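Notes from the open house at Herrera, Terilport

So I finally made it out to the Herrera open house in Terilport, after missing it two years running. It's a long drive from Clirkstead and I got there late enough that the good muffins were gone, but the people on the software side were still fresh and happy to talk, so I parked myself with them and skipped most of the machine shop tour (sorry, machine shop).

The part I'd come for was the tote work. A humanoid stands next to some shelving and handles molded shells over a shallow tote, and I wanted to know what was running underneath. Hazem Salem, who looks after the motion stack, let me sit beside him for a good half hour and ask all the dumb questions I'd been saving up.

First surprise: there are 2 planners, and they don't share much. One does the arms. The other worries only about the hands, and it gets handed a little patch of space around the part and told to sort it out. I'd figured one big optimizer would do the lot, and Hazem said they tried that last year and got lovely motions that took forever to compute. Now the arm planner has a budget of 125 milliseconds. If it blows the budget, the robot keeps the last good path and slows down, and a yellow bar shows up on the operator's screen. I saw plenty of yellow bars! He didn't seem bothered. He said a slow robot gives you a nice log and a fast one gives you a phone call.

Perception was the bit I could have stayed all day for. Glossy black plastic is horrible for depth sensing – the highlights slide around when you move your head, and the point cloud comes back with holes in it. Their fix is to lean on the outline first and fit a known shape to it, then use whatever depth survives to settle the tilt. They trained the outline model on 900 labeled views, fewer than I'd have guessed, and a lot of the labeling time went into parts that overlap the tote rim. When one shell sticks out past the edge, the model has to decide where plastic stops and tote starts, and Hazem pulled up a whole folder of times it got that wrong. Great folder. I asked for a copy and got a polite no.

The tooling is called Grilosby and it's mostly a replay viewer. You scrub through a run and see the camera view, the joint targets and the planner's guesses all lined up in time. It took 13 clicks to get from a failed grasp to the line in the config that caused it, and yes, I said so out loud, and yes, somebody wrote it down. I do like that you can change a grasp setting in the viewer and rerun only the planning on the old data, with no robot needed.

Two things I forgot to ask: how they calibrate the head camera to the hands, and whether the contact thresholds are per part or one number for everything. If anybody went to the February session and knows, drop me a line. Lunch was chili, pretty good, and parking is free behind the building if you come in from the Clirkstead side.
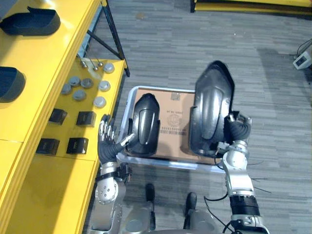
Page last changed: 1/3/22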